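Notebook, table clearing, May
Written by Védís Ragnarsson, for me and for Latifa

Started 3 pm. The question from Pádraig is still the same one: can a machine clear a table after lunch so that a person does not have to come behind and do it again? I want to write down what I think before I read the logs, because the logs always make me too kind.

Task is plate and bottle. Two objects, one table, two hands. My mother would not call it a chore. For us it is a full chapter, and the bottle is the worse half of it. It is clear, so the depth data has holes in it, and it is soft, so the grip force that is good at the cap end is too much in the middle.
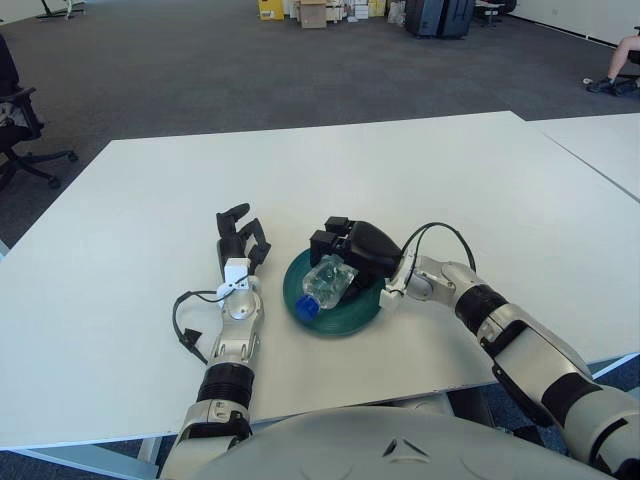
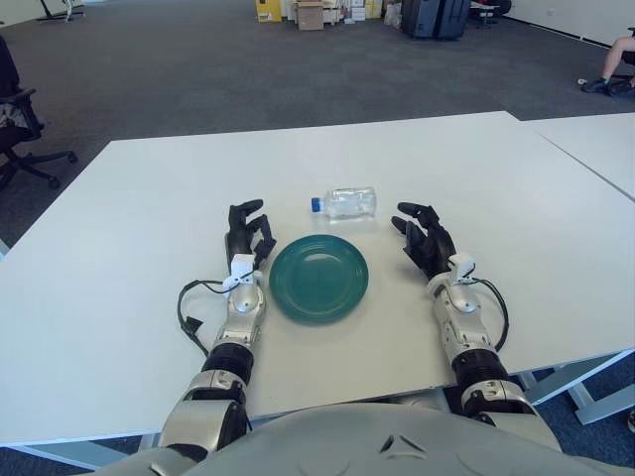

Same plate, same bottle, right hand on the bottle only in the first.

Reiko thinks we should give the bottle only to one hand and keep the other for the plate. I agree in part. When both hands want to come near the plate, the planner becomes very careful and slow, and 175 seconds for one attempt is not a household speed. I can clear the table of the whole office in this time.

The plate has its own difficulty. The fingers must get under the rim, and the table does not give any space there. Valdemar proposes to pull it to the table edge first, like a waiter does. To try.

My opinion for now: sorting on a shop floor, yes, if the parts are stiff. Kitchen, not yet.

To do: lower the finger force, ask Latifa for the new Zirnov settings, repeat with a full bottle.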